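Minduvville council votes, README

Hello! I started this after a long evening in the public gallery, when I couldn't find out how my own councillor had voted on the Plekavach bus route. So I typed it all up — every recorded vote since March, 900 rows in one plain CSV file.

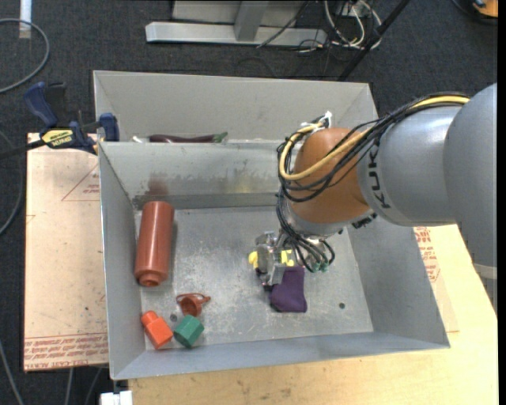
Each row has the motion, the ward, the councillor and how they voted. Abstentions are marked A, absences are left blank. Usa Boonchu checked the Yeon ward rows against the printed minutes and fixed 40 of my typos (thank you, Usa!). Spotted another? Please send me the row number and the page of the minutes.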